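## 3. Setting up your Tilalden countertop dehydrator

Now that everything is out of the box and washed, you can get the dehydrator ready for its first batch. Give yourself a quiet half hour for this part. It isn't hard, but the first run goes more smoothly if you aren't also trying to get dinner on the table.

1. Choose a flat, dry spot with at least 3 inches of open space behind the unit. The fan pulls air in from the back, and a curtain or a stack of mail will choke it quicker than you'd think.
2. Set the base down with the dial facing you and press gently on each corner. If it rocks, turn the front feet until it sits still.
3. Slide the drip sheet in first, shiny side up, and then stack the trays. Each one has a small notch that lines up with the notch on the tray below.
4. Put the lid on and plug the cord straight into a wall outlet.

**Caution:** Do not use an extension cord. Keep the cord well away from the sink, and unplug the unit before you move it, even if you only mean to scoot it over a few inches.

5. Turn the dial to HIGH and let the dehydrator run empty for 2 hours. You may notice a faint warm-plastic smell – this is normal on a first run, and an open window takes care of it nicely.
6. Turn the dial to OFF, unplug the unit, and let the trays cool before you wipe them down with a damp cloth.

**Note:** Units sold under the Alano name before March have a push button in place of the dial. Hold the button until the light turns green, then follow the same steps.

### 3.1 Packing and storing what you dry

We do love this part. Let the fruit cool completely before you wrap it, since warm slices will sweat inside the packet and you'll lose all that crispness you waited for.

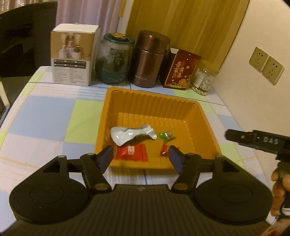
1. Divide the batch into small portions, enough for a lunch or a walk, and wrap each one snugly.
2. Write the date and the fruit on every packet. Dried pear and dried apple look a good deal more alike than you'd expect.
3. Store the packets in a cool cupboard, out of the sun, for up to 17 weeks.

**Note:** If you see droplets inside a packet the next morning, put that portion back in on LOW for a while and wrap it again once it has cooled. Throw out anything that smells sour or shows mold.

Spare trays and drip sheets can be ordered from our Flaltcombe parts desk – ask for part 973.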